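Wanted: Players and Former Players Who Stutter, for an Oral History of Small-Town Hockey

I played left wing for the Sovcombe Grinari for most of my twenties, and I stuttered through all of it. Calling for a pass was fine. Giving my name to the guy at the scorer's table was murder! I'm now putting together a collection of recorded talks with people who played, coached or reffed hockey at any level and who stutter, and I'd love to hear from you.

You don't have to have been any good. I had a slap shot that mostly scared our own bench. If you laced up for a high school team, a mill league, a beer league or something fancier, you're who I'm looking for. 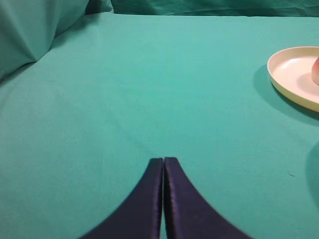 What I'm asking for

Two talks, on two different days, either by video or in person in Sovcombe. The first is mostly about the hockey (where you skated, who you played against, that awful bus). The second is more about speech: locker rooms, coaches, the phone, being interviewed by the local paper, whatever comes up. Take all the time you need to say things. I won't finish your sentences, and I'd better not catch you finishing mine.

I'd also like to borrow old programs, team pictures or clippings if you have them. I'll scan them and mail them back.

If you're coming in person, there's lunch at my place between sessions, and you can tell me ahead of time what you don't eat. 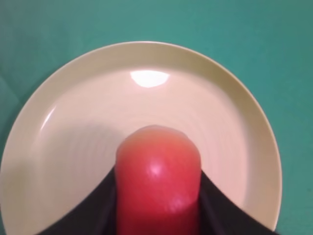 A cream-colored plate with a wide rim.

Who can take part

Anyone 18 or older who stutters now or did during their playing days. Goalies very welcome, I have hardly any. You can use your real name or pick another one, and you can pull out at any point before the book goes to the printer. I'll send you the written version of your talks first, so you can cross out anything you'd like to keep to yourself.

What you get

A copy of the finished book from Javska Press, plus gas money if you drive in. There's no fee, I'm sorry to say. The whole budget is $3,000, and nearly all of that goes to typing up the recordings and printing. 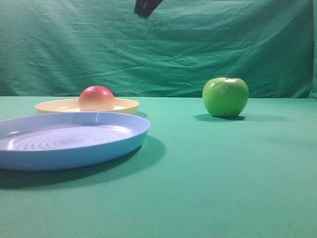

How to sign up

Write to me at Tolentino House, Box 3020, Sovcombe, by April 3, 2025. A few lines will do: where you played, what position, and the best way to reach you. Email, text or letter are all fine with me, and if you'd like to skip the phone completely, believe me, I get it. I'll write back to everybody.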